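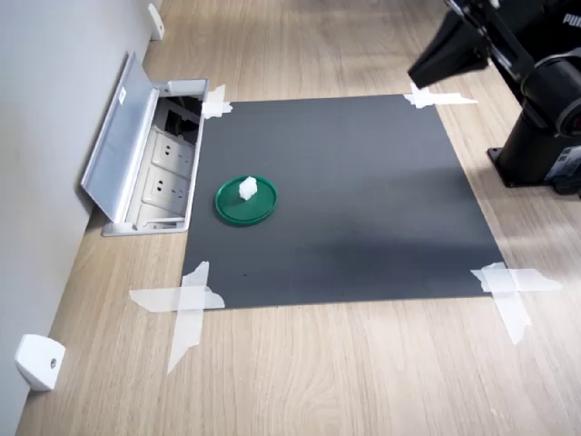 Chapter 8
Setting and clearing a table

Most households clear a table several times a day and give it little thought. The work is easy to do badly all the same. Plates go back in the cupboard with crumbs on them, lids end up in a different room from their pots, and the cloth used on the floor is used again on the worktop. This chapter deals with the table itself, the things that stand on it, and the floor underneath.

By the end of the chapter you should be able to:
lay a mat so that it stays where it is put
clear plates and waste in a sensible order
deal with items that belong on the table but are found on the floor
choose the right cloth for each surface

8.1 Mats and how to fix them

A mat protects the tabletop and marks out the place where things should stand. On a smooth top it tends to slide. A heavy mat may stay put by its own weight, but a thin one needs fixing at the corners. Clear tape is the usual answer in training kitchens. Two strips crossed over each corner hold better than one, and they should reach well on to the wood. Peel tape off slowly and at a low angle, or it may lift the finish.

Waste comes off first. Take paper and scraps from the plate to the bin before the plate is moved – a light, crumpled piece will roll off as soon as the plate is tilted.

8.2 The floor counts too

Look under the table before you call it cleared. Flat, round things such as lids and saucers are easily missed, mainly when you are standing close to the edge. Anything picked up from the floor goes to the sink and is washed before it goes back on the table, even if it looks clean.

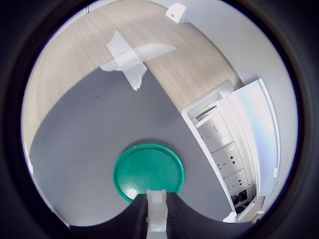
Jayanthi Menon disagrees in part, and says that at Festby the floor was always checked first, so that no one trod on anything while carrying plates. Either order will do, provided the whole class keeps to the same one.

Exercise 7 at the end of the chapter asks you to try both. Work in pairs, and change over after two turns each.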